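Juststead Community Help
Skills and Training > Practice materials

Suture pads drying out between sessions

Posted by Burkau, 11/16/21

Our department keeps a small stock of soft tissue pads for suturing practice. They are stored flat in a cupboard and are in use three times a week. Several have become tacky at the surface, and the older ones tear when the needle is drawn through. Could members please advise on storage, and on whether a torn pad may still be used? The budget does not permit replacement before February.

MacRitchie
237 posts

Pads should be kept in a sealed container, away from direct light. Wipe the surface with a damp cloth before each session and remove all loose ends of thread. A pad that has torn in one area need not be discarded - turn it and work from the opposite edge. Learners should be reminded to follow the curve of the needle, as most tearing is the result of pulling straight upwards.

Prornitcombe
116 posts

I agree with the above as regards storage. I would add that the thread deserves equal attention.

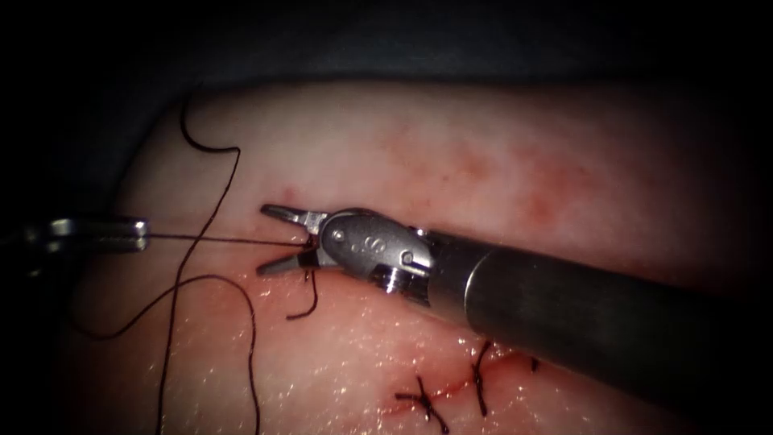
Long lengths catch near the hinge of the jaws and are then dragged across the pad, which marks it badly. We issue thread cut to 200 mm for simple stitches and ask that any tangle be cleared before the next stitch is attempted. The jaws should be wiped at the end of each session.

MacRitchie
237 posts

Talc is sometimes suggested for tacky pads. We tried it and do not recommend it.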